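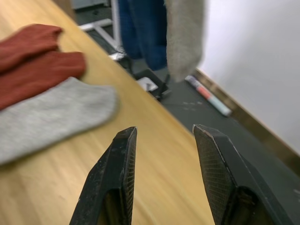
Minutes of the General Meeting, Akora Community Garden and Kitchen Association

Held on January 15, 2025, in the upstairs room at Moretholm Hall
Chair: Efua Lamptey
Present: 14 members, and two guests from the Stivmont allotments
Apologies: received from three members, names are in the attendance book

1. Opening and minutes of the last meeting

The chair opened the meeting at ten past six and wished everybody a good new year. The minutes of the last meeting were read. One correction was asked: the hose was bought by the association and not given by Eshun Hardware. With this correction the minutes were accepted.

2. Matters arising

The lock of the tool shed is repaired. New keys were given to the plot holders of the lower row. The upper row still uses the old side door, and it was agreed to leave it like this until spring.

The letter to the town regarding the street lamp at the gate was sent before the holidays. We did not receive an answer yet. The secretary will write again.

3. Money report

The balance of the association at the end of the year was $2328. The largest cost of the autumn was the compost delivery, with $239. Four plot holders did not pay the yearly fee until now. The chair asked that they are reminded in a friendly way, and by telephone first.

A member asked if the deposit for the hall kitchen is included in the balance. It is not included. The hall keeps this deposit separately and we receive it back when we stop to rent.

The report was accepted without vote against.

4. Water

This point took the most time of the evening. In July the two rain barrels were empty for nearly the full month, and members carried water from the hall. Three members in the lower row said that they lost most of their beans.

Two proposals were discussed:

a) To buy one large tank of 300 gallons and to put it behind the shed. Eshun Hardware can order it. The price is not confirmed.

b) To buy more barrels of 50 gallons, one for each two plots, and connect them to the shed roof and the hall roof.

For the tank it was said that it is easier to clean and needs only one tap. Against it was said that the ground behind the shed is soft, and that older members must walk far with the cans. For the barrels it was said that we can buy them slowly, as the money allows. One member is worried about mosquitoes and asked for lids which close well.

The guests from Stivmont told us that they have a tank since four years and are content, but they had to pay for a concrete base, and this was more expensive than the tank. They offered to show it to us.

Decision: no purchase tonight. A small group will visit Stivmont before the next meeting and bring prices for both proposals, with the base. Vote: 11 in favor, two against, one did not vote.

5. Seed exchange

The seed exchange will be again in the hall, in the large room. Seeds must be in paper envelopes with the name of the plant and the year when they were collected. Last time many envelopes had no year, and there was some confusion with the squash. Seeds older than three years should please stay at home.

Tea and coffee will be offered. Cakes are welcome. The hall asks that we finish by five and that the chairs are put back in rows.

6. Plot 9

Plot 9 is free since November. There are five names on the waiting list. The first family on the list asked if they can take only one half of the plot. After a short discussion it was agreed that this is possible, and the other half is offered to the next name. The path between the halves must be wide enough for a wheelbarrow.

7. Fence on the north side

The neighbor wrote that our blackberries grow through his fence. Efua Lamptey spoke with him already and he is not angry, but he wishes that they are cut before March. Members who have thick gloves are asked to bring them to the next work morning. The cut branches do not go in the compost, please.

8. Other business

A blue thermos and one child's rubber boot were found in the shed. They are on the shelf by the door.

It was asked if bonfires are permitted in winter. They are not permitted by the hall lease. The secretary will put a copy of this page of the lease on the board.

9. Next meeting

The next meeting will be in the same room at six. Points for the agenda should reach the secretary one week before.

The chair closed the meeting at 7:50.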